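Teleop catch-up, Wisholm room, 2 pm

I took the notes again, so blame me for the spelling.

We went over the Kimineck recordings first. We're at 731 demos now, and 95 of those need relabeling - mostly mine, from the week I kept letting go of the controls too early. Siviver export is still slow. Parked until July.

Then cups. We all agreed the stand task is harder to drive by remote than it looks, and that new drivers should get four practice runs before anything is saved. I asked for slower wrist moves near the wire and got a yes. 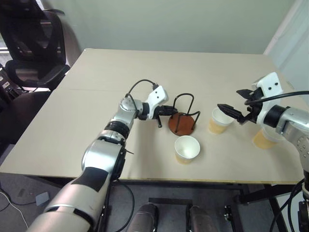 Reading time: 2 min

One arm at the wire stand, the other by a paper cup, is how we want both arms placed when we talk about "ready" from now on. Left arm goes first, right arm waits.

Tkachenko wants a short how-to for hand guiding too. I said I'd write it (why do I do this!). Draft goes in the shared folder before the next meeting, same time, same room.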